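Nudia Bedside Humidifier, Model 1339
Set-Up Guide

Section 3: Placing, filling and first use

Read this section before you plug in the unit. Cleaning and descaling are covered in Section 4. If the unit has been stored over the summer, start at step 1 as if it were new.

What you need

The base unit with cord attached
The water tank and tank cap
The mist cover
One filter cartridge (part 255)
A clean jug or pitcher
A dry cloth

Choosing a place

1. Pick a level, hard surface that water will not damage. A nightstand, dresser or small table is suitable. Do not set the unit on carpet, bedding or a chair.

2. Leave clear space between the back of the unit and the wall. The air intake is at the back, low down. If it is blocked, the fan will run louder and less mist will come out.

3. Turn the mist outlet away from walls, curtains, books and electrical items. Mist that settles in one spot will leave a damp patch, and with hard water it may leave a white dust as well.

4. Check that the cord reaches the outlet without being pulled tight. Do not run the cord under a rug or between the bed and the wall.

CAUTION: Keep the unit out of reach of small children and pets. Do not use an extension cord.

Note: Mist falls as it cools. A higher surface spreads the mist better than a low one. If the top of the nightstand gets wet, raise the unit or lower the mist setting.

Fitting the filter cartridge

5. Take the cartridge out of its bag and stand it in a bowl of cool water for 45 minutes. A dry cartridge floats and will not seat properly.

6. Turn the tank upside down over a sink. Unscrew the tank cap counterclockwise.

7. Push the cartridge onto the post inside the cap until it stops. Turn it a little to the right to lock it.

8. Check that the rubber ring is flat in its groove all the way around the cap. A twisted ring is the most common cause of leaks.

Filling the tank

9. Fill the tank with cool, clean tap water up to the MAX line. Distilled water can be used and is recommended in areas with hard water.

10. Screw the cap back on, hand tight. Do not use a tool.

11. Hold the tank cap side down over the sink for a moment. A few drops are normal. If water runs out steadily, remove the cap and go back to step 8.

12. Wipe the outside of the tank dry and lower it onto the base. The tank sits in one position only. You will hear air bubbles as the base fills.

13. Place the mist cover on top with the opening facing into the room.

CAUTION: Never add oils, perfumes, salt or cleaning products to the tank. They attack the plastic and will damage the mist plate. Never use hot water.

CAUTION: Unplug the unit before lifting the tank, and carry the tank with both hands. Do not move the base while there is water in it.

First use

14. With dry hands, plug the cord into the outlet. The power light shows amber.

15. Press POWER. The light changes to green and the fan starts. Mist appears after about 3 minutes on first use, and sooner after that.

16. Press MIST to step through Low, Medium and High. Start on Low in a small room.

17. Press TIMER if you want the unit to switch itself off. If no time is set, it runs until the tank is empty and then stops. The power light flashes red when the tank needs filling.

18. Press and hold NIGHT to turn off the lights on the panel. The unit goes on working as before. The red light still shows when the tank is empty.

Note: A slight plastic smell is normal the first few times the unit is used. Open a window if it bothers you. If the smell is still there after a week of regular use, empty the tank, rinse it and leave it open to dry for a day.

If the windows fog up or the walls feel damp, the room has enough moisture. Turn the unit to Low or switch it off and air the room. Units with the Brindmont remote sensor will do this without help once the sensor is paired. Pairing is described on the card that comes with the sensor.

Packaging

19. Check all inner packaging for small parts before you throw it out. The spare rubber ring is taped inside the lid of the shipping box and is easy to miss.

20. Keep the shipping box and molded inserts until you are sure the unit works. Returns to the Whitlock service center must be sent in the original box.

21. Open out small cartons at both ends and flatten them before recycling. Take off tape and plastic windows first. Plastic bags go in the trash or to a store drop-off, depending on local rules.
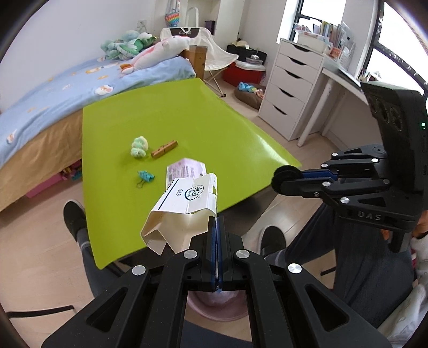

Open carton, not yet flattened.

CAUTION: Plastic bags can cause suffocation. Keep them away from babies and children.

Storing the unit

22. Empty the tank and base. Pour from the side marked DRAIN so that water does not enter the air outlet.

23. Remove the cartridge and discard it. A used cartridge should not be dried and kept for the next season.

24. Leave all parts apart until fully dry, then wipe the base with a dry cloth. Put the unit together with the cap loose, so that air can get into the tank.

25. Store indoors, upright, in a dry place. Do not leave the unit in a garage or shed where it may freeze.

Replacement parts

Cartridges, rings and mist covers are sold by Geltau Home Supply and by most stores that carry the humidifier. Have the model number ready when you order. It is printed on the label under the base, next to the serial number. Empty the base before turning it over to read the label.

Guide revised Dec 25, 2018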